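Stemley Folding Notes

README for the main release, kept by Wutum

Welcome, and thank you for opening this file before the others, which we know is not everybody's habit. Stemley Folding Notes is a collection of 1000 short written notes on clean clothes between the basket and the closet: what was on the bed, what it was lying on, how it was folded (or given up on and hung), and where it went afterward. The notes were written by people in ordinary homes, in their own words, and we have tried hard to leave those words alone. If someone wrote "the good shorts" then the good shorts they remain.

We started this because Imeck, our older collection, was all about linens. Sheets and towels are lovely and they are also rectangles. Clothes have collars, flaps, waistbands and pockets that turn themselves inside out, and the people writing to us kept wanting to talk about those instead. So this is the clothes half, grown up and moved out.
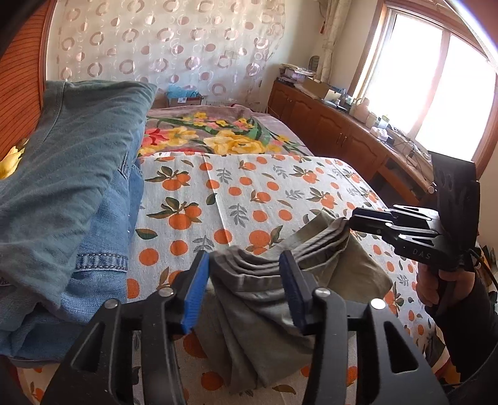 Vol. 2, No. 10

What is in the folder

notes_main.tsv holds 760 notes that have been read through twice and tagged. This is the file most people want.
notes_rest.tsv holds the remainder, read once, with tags where we were sure and blanks where we weren't.
words.txt is the glossary, and it's more fun than it sounds.
changes.txt lists what moved since the last number.

Each line in the notes files is one note about one garment. The columns are note_id, garment, color, surface, state, fold, put_away and text. They are separated by tabs, and the text column is always last so that a stray tab in somebody's writing does the least harm.

A few words on the columns that cause letters

state describes the garment at the moment the note begins. The values are flat, heap, hanging, gathered and inside_out. Gathered was added for this number and it was overdue. It is for cloth bunched up along an edge so that it falls in close pleats, the way an olive-khaki garment does when its top edge is drawn together and the rest hangs down in long creases. We used to file those under heap, which lost the one useful thing about them, that there was an edge to start from.

garment may be left blank, and we would much prefer a blank to a guess. A crumpled pair of shorts and a crumpled shirt can look very much alike until somebody finds a sleeve. If the writer didn't say, we didn't either.

color is the writer's own word, with only the spelling tidied. You'll find khaki, olive, army green, "that green" and mud, and we are quite aware that several of these may be the same color in different bedrooms. Please don't merge them and send the file back to us. You're welcome to merge them at home.

fold takes a term from words.txt, or the writer's own description in quotation marks. The Witkowska fold, which we get asked about more than everything else put together, is our house name for folding in from both sides and then up from the hem, smoothing between turns. It's what many families do already under no name at all.

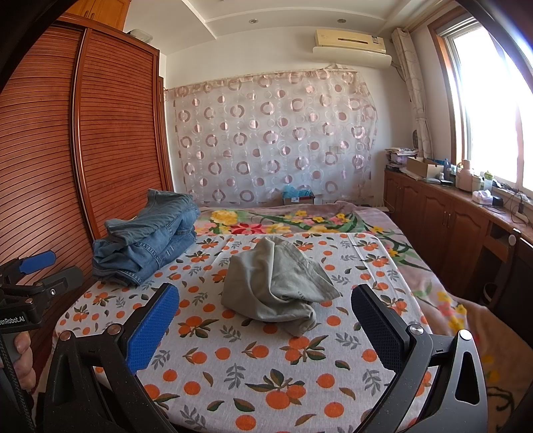 The surface column began as a plain choice between bed, table, floor and lap, and for a long time we thought that was plenty. Then we read the bed notes all in a row one Tuesday and saw how much of the writing was really about what was on the bed already. People sort by it. They put the pile that can wait at one side, and they keep the patch in the middle clear for whatever is being dealt with now. So surface now has a second part after a colon, such as bed:sheet or bed:blanket, and a third if a neighbor matters. With a grey-green garment heaped near the center of a fruit-print sheet, a pile of blue denim over by the wardrobe, and a pink flowered blanket covering the rest of the bed, we would tag the grey-green one bed:sheet:pile_nearby and leave the flowers out of it, unless the writer brought them up. Many writers do. A busy print makes it harder to see where a pale sock ends, and several notes have strong feelings on the matter.

put_away is where the garment ended up according to the note. Drawer, shelf, hanger, chair. Chair is common. Please don't treat it as an error.

How the notes were gathered

Writers were asked to jot a few lines while the job was fresh in their minds, usually in the evening, and to mention anything that got in the way. We removed names, street names and one very long recipe. Notes about other people's underthings were returned with thanks.

Known gaps

Winter coats are thin on the ground, and baby clothes are thinner. Nearly all the notes come from homes with a proper bed to work on, so if you're studying how people manage on a sofa or an ironing board you will run out of material quickly. Denim is over-represented, mostly jeans, and the writers are inclined to be proud of them. Fitted sheets belong in Imeck and we have moved the strays back there.

Using it

You may copy, teach from and rework the notes, as long as you credit Stemley Folding Notes and say which number you used. If you quote a note, quote it whole where you can, since the grumbling at the end is often where the detail is.

Corrections go to the Wutum desk with the note_id in the subject line. We read everything, slowly, and fixes go into the next number.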